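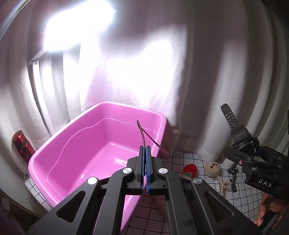
Last changed: November 2022

Toy tub

A toy tub (you'll also see toss-in tub, catch-all or just "the tub") is an open container, mostly plastic, that small household things get dropped into when a floor needs to be cleared. It has no lid and no compartments, and in my experience no rules either. I've kept this page going for a while now, and I still get mail from people who want to argue about what counts, so I'll start there.

What counts
If it's open at the top and you can lift it with one person, I call it a tub. A bin is taller than it is wide. A basket is woven. Folks in Damden say "trug" for anything with two handles, and I've given up correcting them!

Shape and parts
The good ones have rounded corners, so you can wipe them out with one swipe of a cloth. A wide rolled rim is easier on the fingers than a thin edge, and it stiffens the walls too. Some have a ridged ledge running around the inside, like the bright pink one at the top of this page, and I'm very fond of a ledge – it gives you a fill line. Anything piled past it will be on the floor again by supper.

Color is a matter of taste. I like pink because I can find it from across the room. My old Preltari was gray and I tripped on it for 7 years.

What goes in
Small soft toys, mainly. A plush strawberry is about perfect: light, squashy, and happy at the bottom of a pile. Woven balls do fine as well, though I'd put them in last so they don't get squashed. Water bottles stay out. I stand mine up next to the tub, where I can grab it.

Straps and beads are the hard part. A strand of pearl-like beads left in a loose coil will knot itself around anything it meets, so pick it up by one end and lower it in slowly. With a thin strap, pinch it in the middle, let both ends hang, and set it down along one wall (folding it first works too, if you have the patience, and I don't).

Sorting on a mat
Plenty of people spread everything out on a mat before they fill the tub. A grid pattern is handy for this, with one thing to a square or near enough, and you can see right away what's tangled with what. The Tsoukalas method, which went around the Jultport parents' newsletter one April, has you clear the mat from the far side toward yourself. I tried it and went back to grabbing whatever was closest.

Care
Warm water and dish soap. Let it dry upside down. Sun fades the brighter plastics, so if yours lives by a window with thin white curtains like mine, turn it now and then.

See also: Laundry tub; Play mat; Bead storage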